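3.2 Table coverings and length of stay

Last updated: May

The second part of the study considered whether the covering on a café table has any bearing on how long customers remain seated. Observations were made at two sites, Stallik and Trendach, which serve a similar menu at similar prices. Patterned cloths were laid at Stallik for the first half of the period and plain cloths for the second; the order was reversed at Trendach. A total of 151 visits were recorded, of which 66 took place at tables with a patterned cloth.

Customers at patterned tables stayed for a median of 52 minutes. The figure for plain tables was lower – around 32 minutes – although the gap narrowed when only visits before noon were compared. Checked cloths of the kind shown in Figure 4 were the most common patterned type at both sites.

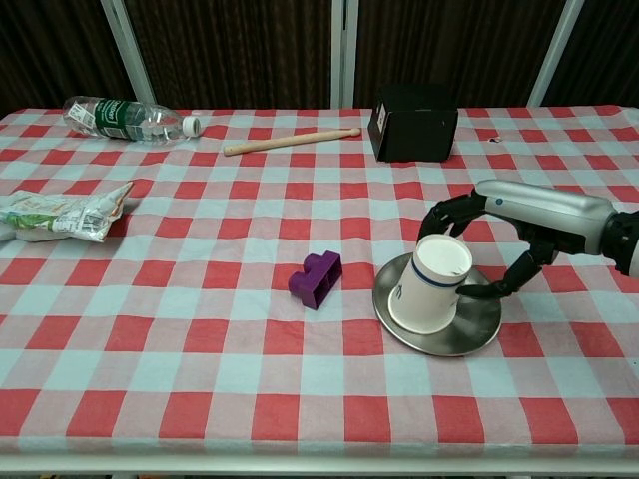 Figure 4. Red-and-white gingham cloth with a white paper cup.

The difference should be read with care. Staff at Trendach placed patterned cloths more often on the larger tables, and larger parties tend to stay longer whatever the covering. When visits by parties of three or more were left out, the effect remained at Stallik but could not be separated from chance at Trendach. The seating survey carried out under the Onum project reported a similar split between sites.

Cloth weight and laundering are treated in Section 3.3.

2 comments · 5 shares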